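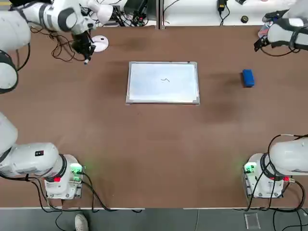 Two arms, one whiteboard. Note the single pen stroke in the middle, which on day one counts as handwriting.

Setting up the two-arm whiteboard bench

Jonalyn Tiongson, Estivthorpe workshop notes, revised in July

These notes cover the whiteboard job on the twin-arm bench: pen in one gripper, eraser in whichever gripper can reach, small board flat on the table. They replace the old sheet, which had been photocopied until the diagrams looked like weather. They assume you've done the Gruresau safety induction and know where your stop button is. If you have to look for it, go back and do the induction again.

Before you power up

Clear the table of tea, phones and spare screws. The arms have no opinion about tea but they do have elbows.

Go round both bases and push every connector home by hand. A plug that is nearly in will behave beautifully until the arm is at full stretch. Then check that nothing is looped where a joint will close on it. The cables that drop over the near edge should have slack, though not so much that you can hook a foot in them. I have hooked a foot in them.

Power up the left arm, wait for green, then the right. If you do both together the controller sometimes swaps them over, and you will find out by asking the left one to wave.

Placing the board

Put the board near the middle of the table, long way across, where both grippers can get at it without folding themselves up. Square it to the near edge by eye first and then with the ruler. Your eye is worse than you think after lunch.

The eraser goes to the right of the board with bare table between them. Leave enough room for open fingers on both sides of the block. The commonest fault in the log is the gripper coming down on top of the eraser and pressing, with great patience, for as long as you let it.

Teaching the heights

You need three heights for each arm: travel, hover and contact. Travel is 360 mm above the table and you can leave it alone. Hover is 57 mm and wants checking whenever somebody has changed the fingers. Contact you teach fresh every time.

For the pen, close the gripper on the barrel well back from the tip and bring it down in the smallest steps the pendant offers. Stop when a slip of paper under the tip just drags. Save it as PEN_TOUCH. Don't save it as test2, because there are already eleven of those.

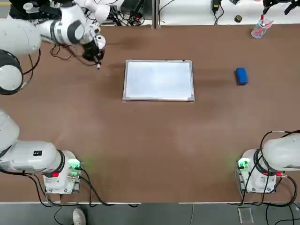
Left gripper with the marker, tip down. Spare pens live in the clear cup at the far right, well away from the elbows.

Run one short line. If it comes out broken, lower the contact height by a single step and try again. If it squeaks, you've gone too far, and the nib will be a paintbrush by the end of the afternoon. We got through a full box of Carkico pens learning this, and the replacements came out of my budget line.

Teaching the wipe

The eraser is more forgiving. You want it flat on the board with light, even pressure, so set the force limit low and bring it up slowly. A tilted eraser cleans a stripe the width of a shoelace and leaves the rest as it was. If you get the stripe, open the fingers, reseat the block and grip again. Turning the wrist to make up for a crooked grip works exactly once.

Wipe in overlapping passes from the far side towards you. Put the pen down before the wiping arm crosses the middle. Both arms will cheerfully claim the same piece of air, and the collision check only looks at the links, so anything held in the fingers is your problem.
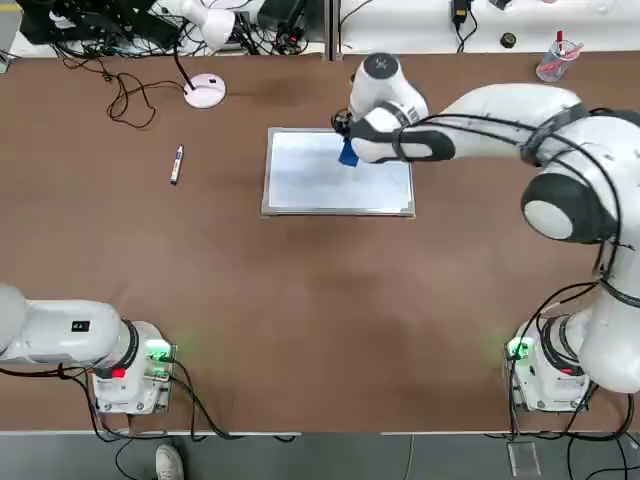

Expect some grey haze to stay behind on the board. The dry felt pushes ink about as much as it picks it up, and a cloth with a drop of board cleaner every morning keeps it tolerable. Do that with the arms parked. The cleaner should go on the cloth, well clear of the bases.

Looking after it

The cycle counter is on the second page of the pendant. At 434 cycles, swap the eraser felt. At 1,415, check the finger bolts and the wrist covers, and re-run the home routine on both arms. Write it in the book with your initials.

If an arm loses its home position, don't nudge it back by hand and hope. Use the Padilla homing script, which is slow and prints its messages in capitals, but it has never yet lied to me.

Shut down in the reverse order: grippers open, arms parked, right arm off, left arm off. Cap the pens. A pen left uncapped overnight will produce a perfect run the next day with no ink in it at all, and the log will say PASS.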